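Brenmont Vehicle Interiors Working Group
Minutes of the meeting held on 20th November

Present: Lakshmi Rodrigues (chair), Fathima Thambiah, Stavros Galanis, Rajitha Cassim
Apologies: Selvaraj Abeysekara
Minutes taken by: Fathima Thambiah

1. Minutes of the previous meeting

The August minutes were approved with one correction. Under item 4, "front bench" should read "second-row bench." Rajitha Cassim to issue the corrected copy.

2. Matters arising

2.1 Seat rail noise. The supplier, Husar, has returned the two rails sent for inspection. Wear was found on the rear stop of the left rail only. Husar proposes a revised stop with a larger contact face. Stavros Galanis asked whether the change affects rearward travel. It shortens travel by 5 mm. The group accepted this for the driver's seat and deferred a decision on the passenger's seat until the revised part has been fitted.

2.2 Headliner clips. Closed.

2.3 Door pocket drawing. The drawing on the shared drive is still the old issue. Carried forward to Rajitha Cassim for the second time.

3. Third-row access, Caninen wagon

Lakshmi Rodrigues summarized the access trial. Sixteen people took part, each entering and leaving the third row from the curb side with the second-row seat tipped forward. The main complaint was the height of the sill step. The second was the tip lever, which several people reached for at the base of the seat before finding it on the shoulder.

Stavros Galanis said that moving the lever would mean a new cable route and a new seat back cover. He preferred a strap at the base connected to the existing latch. Fathima Thambiah noted that a strap had been tried on the previous wagon and had frayed at the stitching. Stavros will bring a costed layout for both options.

The sill step height is set by the body structure and cannot be changed in this program. A grab handle on the center pillar was discussed. The pillar trim already has a blanked mounting point, but the load rating of that point is not recorded on the drawing. Rajitha Cassim to obtain it from the body team.

4. Cargo floor

4.1 Load test. The two-position floor panel was loaded to 120 kg in the upper position and left overnight. Deflection at the center was within limits. The rear edge rubbed against the tailgate seal when the panel was lifted out. The edge radius will be increased on the next set.

4.2 Under-floor tray. The foam tray does not hold the tow eye securely. Fathima Thambiah has asked Sukon for a firmer grade. Sukon's reply is expected before the next meeting. If the firmer grade is not available in the present thickness, the pocket for the tow eye will be made deeper and the jack moved toward the left side.

4.3 Tie-down loops. It was agreed to keep the folding type. The request for sliding rails was declined on cost.

5. Second-row climate outlets

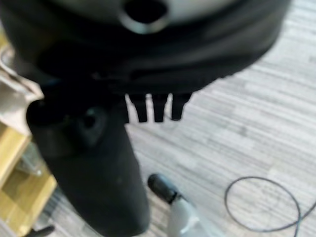

Air delivery to the second row remains below target on the right side when the front seat is fully lowered. Stavros Galanis attributed the loss to the duct under the seat, which is pinched where it passes the rail bracket. A flatter duct section will be tried. On the shape of the console outlet, Lakshmi Rodrigues favored a plain round opening with a lighter gray collar around it, set in a silvery panel above a black housing, so that passengers can find the outlet against dark trim. Fathima Thambiah asked that any light collar be checked for reflection in the rear side glass before the color is released. Rajitha Cassim will add this to the glare check list. No change to the adjuster wheel was proposed.

6. Cup holders

The rear armrest cup holder releases tall bottles under hard braking. A rubber insert was shown and found acceptable in fit, though difficult to remove for cleaning. Fathima Thambiah to ask for a sample with a pull tab. The front cup holders were not discussed.

7. Actions

Stavros Galanis: costed layouts for tip lever and base strap; flatter duct section.
Rajitha Cassim: corrected August minutes; door pocket drawing; load rating of pillar mounting point; addition to glare check list.
Fathima Thambiah: Sukon reply on foam grade; cup holder insert with pull tab.
Selvaraj Abeysekara: confirm tailgate seal part number (assigned in absence).

8. Any other business

Rajitha Cassim asked that measurements in test reports be given in metric units only. Agreed.

The date of the next meeting will be circulated by the chair.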